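Shops should print the unit price in the same size as the selling price, and they should be made to do it by law. I have held this view for years and I have yet to hear a good argument against it.

The unit price is the small figure on the shelf label that tells you what a hundred grams or a litre costs. It is the only figure on the label that lets you compare two packets of different sizes. In the Gromilel supermarket near me it is printed so small that I have to crouch to read it, and I am not an old man. My neighbour Melahat Kozan, who is 81, takes a magnifying glass for it. On the yellow offer labels it is often missing altogether, and those are the labels where it matters most.

I kept a notebook of my own shopping from the end of winter until June. Where I could find both figures, I wrote down the big pack and the small pack of the same thing. Most people believe the big pack is cheaper by weight. Often it was. But rice, washing powder, tinned tomatoes and coffee all had weeks when two small ones beat one large one, and the coffee did it for most of the spring. If you buy coffee by habit, as I do, you lose money by assuming.

Then there is shrinking. The biscuits I like went down in weight over the winter and stayed the same price. The packet was the same height. I only know because I had an old one in the shed holding screws.

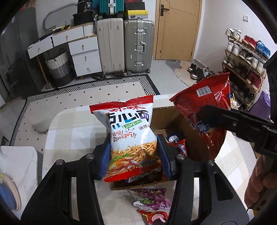 Snacks are the worst part of the shop for this. They come in bags, and a bag can be made any size you like with any amount in it. The weight is on the back, near the bottom, among the ingredients. People choose by the front and the price, and I do the same when I am hungry. A unit price in large figures on the shelf would not stop anyone buying crisps. It would let them see that one bag costs twice as much by weight as the one beside it, and then they could please themselves.

Erdal Karakaya, who ran the Khoury grocery on our road before he retired, disagrees with me. He says that a small shop has no time to work out figures for every line, and that when he stocked some 2,000 lines with only his son Sinan to help, he was still pricing by hand at ten at night. I take the point. I would leave out shops under a certain floor size, and I would not be strict about where the limit falls. The chains have no such excuse. Their labels come off a printer, and the figure is already on most of them. All I am asking for is bigger type.

The other objection is that people don't care. Hatice Duman put this to me at the Cosasside residents' meeting, where I had raised the matter under any other business. She said shoppers look at what they have in their purse and buy what fits it. That is true for many people at the end of the month, and a large pack is no bargain if you can't afford it that day. But it is a poor reason for hiding the figure. Someone with a few pounds to last until payday has more use for it than I have.

I have written to the Gromilel head office twice. The first reply thanked me for my interest in their range. The second said that their labels meet the current rules, and I believe them. I would like the rules changed, and I have now written to our councillor, who tells me it is a matter for Parliament.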